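Writing a Life Story for the Parish Page
Handout 2 — Church and Family History evening course, Valldale

Before you read this, dig out the notes you made last time, the ones with the dates of baptism and so on down the margin. We'll be using them. If you've lost them (it happens every term, and I've lost mine before now) just jot down what you remember and fill the gaps later.

What we're writing

A life story for a parish page is a short piece, 800 words at the very most, about somebody who belonged to the congregation. It might be a deacon, a Sunday school teacher, the woman who played the organ at Flovemero chapel for half her life. It gets read by family first, then by people who half knew them, and then years later by somebody like me who is trying to work out who was married to whom. I write with that last reader in mind, and I'd like you to try it too!

Where to begin

Most people begin with the birth. There's nothing wrong with that, but do put the place in as well as the year, and the parents' names, including the mother's name before she married. I can't tell you how many pieces I've read that give the father's job, his brothers and his allotment and then call the mother "his wife".

Faith and work side by side

The old chapel notices tended to put the faith in one paragraph and the job in another, as if a person hung one up to put on the other. Mix them if you can. One of my favourite pieces from the Mahuika church archive is about a man who drove a bread van and learned his readings aloud on the round — you get the job, the faith and the voice all in one go.

Be careful with church words. "Accepted", "confirmed", "received into membership" and "baptised" all mean different things, and they mean different things again from one church to the next. Use whatever word the person's own church used. If the record says "received by transfer", write that and don't tidy it up.

Moves

Families move, and moves are where these stories go wrong. Write down each move with the year, the place they left, the place they went to and the church they joined at the other end. If you don't know the year, say so in brackets. A guessed date gets copied, and in no time it's in three other people's family trees.

Offices held

Give the title and the years. "Steward, 13 years" is fine if you haven't got the exact dates, though a starting year is better. Please don't write "served in many roles". Which ones?

Asking the family

Go in the afternoon if you can, around tea, and take one page of questions. I take 8 and usually get through half of them, because the good stuff comes when somebody wanders off the point. Let them wander. Read your spellings back before you leave, especially place names. I once had Braltetti down three different ways in one set of notes and had to ring up and ask, which was a bit embarrassing. 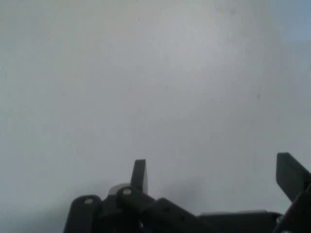
The ending

Finish with who is left: husband or wife, children in order of age, grandchildren by name if the family wants them named. Ask first. Some don't, and that's their business. A verse or a line from a hymn is welcome if the person loved it, but check the wording against the hymn book they'd have sung from, as the older editions vary quite a lot.

For next time

Pick one person from your own church or family and write the first two paragraphs, by hand or typed, I don't mind which. Bring a spare copy for swapping with your neighbour. If you're using the Mahuika registers, remember that the burial book and the membership roll are kept separately, so you'll need to ask for both. We'll do gravestones and their abbreviations in May, so hang on to any inscriptions you've copied out until then.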